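About Us - Gusero Tableware Hire, Erkville

Home | Hire list | Delivery | About us | Contact

Quick version: we rent plates. Plates, bowls, cups, the racks to drain them in. Weddings, funerals, church suppers, block parties, that one uncle turning 90. You eat off it, you send it back, we wash it. Done.

Longer version, for those who asked.

Gusero started with one cupboard of odd dinner plates, bought at the Wasilewska house sale on the north side of Erkville. Nothing matched. People borrowed them anyway, then people started paying. First proper booking was a christening lunch in April, 14 guests, two kinds of soup. All came back in one piece except a saucer.

Now we are at 319 Jirkora Street, behind the tile shop. Ring the bell, the front door sticks. Shelves at the front, sinks in the middle, drying and sorting at the back.

What we carry

Mixed sets mostly. Plain white, rimmed white, dark glazes, patterned borders, some with a motif in the center. We don't do all-matching unless you ask early, and even then only up to 90 places. Most customers like the mix. If you hate green tell us, there is quite a lot of green.

Wire dish racks can go out with any order - popular with halls that have a sink but nowhere to put anything. 3 day hire is standard, longer by arrangment.

How we wash and sort

Scrape, soak, wash, rack, dry, check, shelf. Plates go in the rack on edge, one to a slot, never two. Big ones wait their turn flat on the table. Every rim gets a finger run round it for chips before it goes back on the shelf. Chipped ones are retired, no arguments. A few went to the garden as edging and look pretty good there.
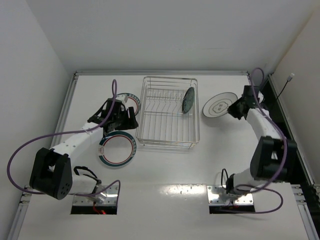
Patterned rims get an extra look as well, food likes to hide along the bands. Then stacked by size, paper between, biggest at the bottom. Crates are labeled on the short side so you can read them in the van.

You don't need to wash anything before return. Just scrape. Please scrape. Gravy after a weekend is a different material.

Breakages

They happen. One or two in a big order we let go. More than that and we charge replacement, price is on the hire list next to each peice. Keep the bits if it's a patterned one, helps us find the right match.

Getting hold of us

Phone is best, mornings. Email gets read at night. Pickup and returns at the side gate, please don't block the tile shop.

Page updated Saturday, January 19, 2019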